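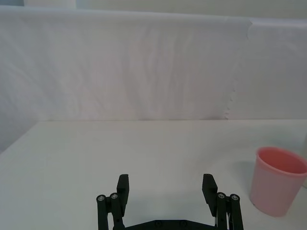 I get to try out robot kits for a living, and this month's kit is a gripper called the Ido. A gripper is the hand part of a robot arm. Your hand has four fingers and a thumb, but this one gets by with two, and each finger ends in a flat black block called a pad. The pads are spread wide apart, the way you open your hand before you grab a snack, and the pink cup over on the right isn't between them yet. So before the Ido can pick up that cup, the arm has to move the whole hand over. Then the pads can squeeze.

Look at the bars on each side of the hand. They stand next to each other in pairs, with round pins at the top. Those pins work like your knuckles! When the motor turns, both bars in a pair swing together, and that keeps the pad facing straight ahead the whole time. Try it with two pencils held side by side. Tip them both the same way and they stay lined up. Engineers call this a parallel linkage, a fancy name for bars that move together.

Now for the tricky part - how hard should a robot squeeze? You do this without thinking. You hold an egg softly and a hammer tightly. The Ido has 3 squeeze settings, and you pick one on the computer before you start. I picked the softest for plastic cups. The strongest one is for things like wooden blocks, and I would keep it far away from your banana.

The Ido comes from a little company called Hiltero. I asked Emília Kratochvíl, one of the designers, how they test it. She told me each new gripper opens and closes 2,000 times before it goes in the box. My hand got tired after 29!

What do I like? The fingers are easy to see, so you can watch how every bar moves. The booklet has good drawings too. What don't I like? The cable is short, and the screws are so tiny that I lost one in the rug. You'll want a grown-up to help with the building part, and keep your own fingers out of the gap when the power is on - those pads can pinch.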